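Visit to the Jillberg works, 21/01/2024

We were seven in the end, after two people dropped out with colds. Lies Bosman met us at the side gate in Tatholm and handed out visitor badges and shoe covers. The works is normally shut on a Sunday, so most of the floor was quiet and it was easy to hear her.

Jillberg make control panels for pumps and small conveyors. They send out nearly 1,000 panels a year, most of them to two customers, and the rest are one-off orders. Khurram Lashari took us round the **wiring bay** first. Each bench has its own drawing clipped to a board, and the cable is cut the day before and hung on pegs in the order it goes in. Uzma asked about mistakes. Khurram said the usual one is a label on the wrong end of a wire — found at test, and annoying rather than serious.

The **stores** are upstairs and bigger than I expected. There are 200 part numbers on open shelving and the slow movers are in a cage at the back. Door hardware comes from Plovska in mixed cartons and has to be sorted before it goes down to the benches. Tea was in the canteen at eleven, with very good almond biscuits.

After tea we went through to the **parts tables**.

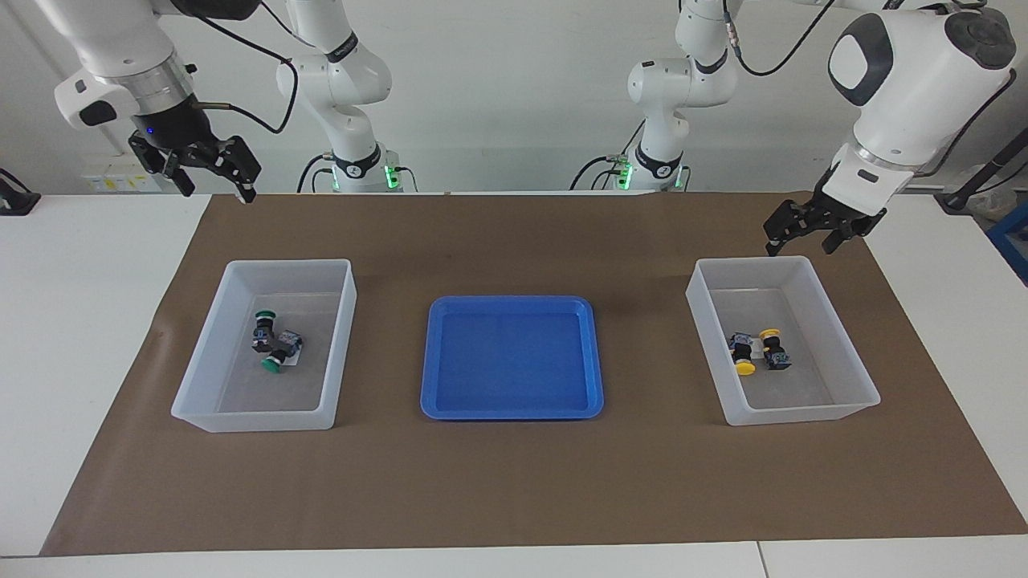
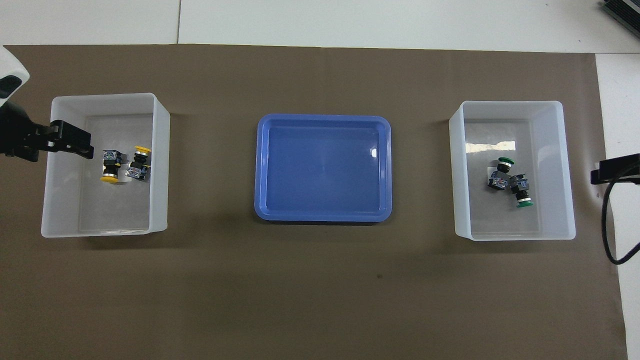 Push-buttons are the fiddliest thing Jillberg buy in, according to Lies, and they get mixed up more often than the terminals do. The cap colour is what the panel builder goes by, so a wrong one means taking the door apart again. The bins are see-through white plastic with slightly flared sides, and you can tell the dark green mushroom caps from the yellow ones without picking anything up. I would like to try the same sort at our place, where everything lives in grey tubs. Kulsoom wrote down the supplier and will ask for a price. Lies is happy to have a second group in September. Wear flat shoes, as the stairs to the stores are open grating, and park on the road because the yard is kept clear for lorries.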